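**lepikgarden:** My mother's strawberry jam never set, not once in 14 summers, and we loved it anyway, poured over pancakes. Now I want mine firm! Is 4 minutes at a hard boil enough, or do you all go longer?

**votville_jo:** Longer, dear. I go by the cold saucer and pay no mind to the clock. Strawberries are everywhere in my kitchen this July, even underfoot the pancakes, so to speak.

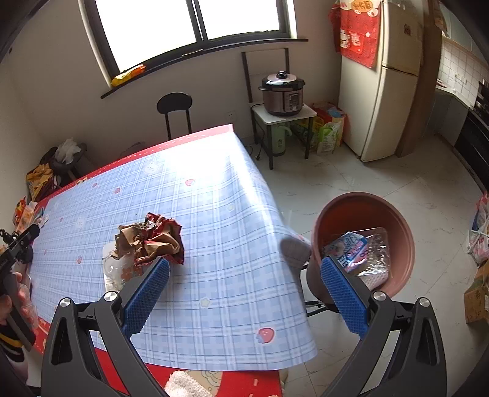
*strawberries on my tablecloth too, the plaid one*

**plumandpit:** I have to disagree, Jo. The saucer fooled me twice, and I trust a thermometer (and plenty of lemon) much more.

**lepikgarden:** Oh, I do love that cloth! I'll try the lemon first and keep a saucer in the freezer as well.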